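08/05/2020

Second full day on the Ostcombe water balance. The gap between the inlet meter and the sum of the customer meters is still 399 cubic meters for July, against a billed volume of nearly 4,000. That is too large for meter drift and too steady for a burst main. I went back through the night readings. Minimum flow sits between two and three in the morning and hardly moves from one night to the next, which points to a constant leak or an unmetered supply left open.

Joanne Ellwood sent the valve list at ten. It shows 2 valves on the Sutcliffe branch with no recorded position. One of them is drawn on the 200 mm main and the other on the old service line to the dairy, which was supposed to have been capped. I asked for the job sheet for the capping. She has the work order but no completion slip.

Spent the rest of the morning on the logger files. The Prundau logger writes its time stamps in standard time and the Sustora unit follows daylight time, so every comparison I made yesterday was shifted by an hour. Redid all of it. The night minimum is unchanged in size, but the two curves now line up and the odd bump at six has disappeared. I should have checked that first.
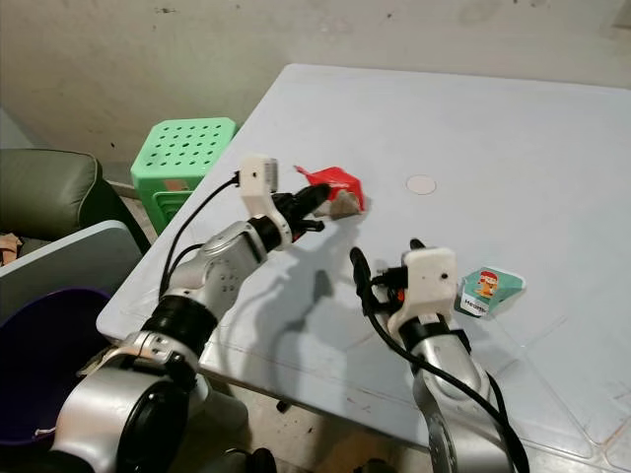

Could the inlet meter be reading high? Tapley tested it in July against the portable unit and the error was well under one percent, so it cannot account for the gap.

That leaves the branch. Plan for the step test: close the valves one at a time from the far end, wait fifteen minutes at each, and log the drop at the inlet. Start after midnight. The hospital line stays open throughout and gets subtracted from its own meter. If the flow falls sharply when the Sutcliffe branch goes off, the search is down to a short length of pipe and we can go along it with the listening stick.

Called Beverley Tapley after lunch to ask about pressure. She would like it kept above three bar at the top of the hill, and she wants a notice through the doors before anyone touches a valve – fair enough, given the complaints last time. She is drafting the notice. I am to supply the street list by tomorrow noon.

Rain from four onward. Walked up to the dairy anyway and found the chamber cover under a pile of gravel. Could not lift it alone. The ground beside it was soft, but with the rain that proves nothing either way.

Still to do: street list, spare batteries for the loggers, long valve key from the store. Ask Joanne who moved the gravel there.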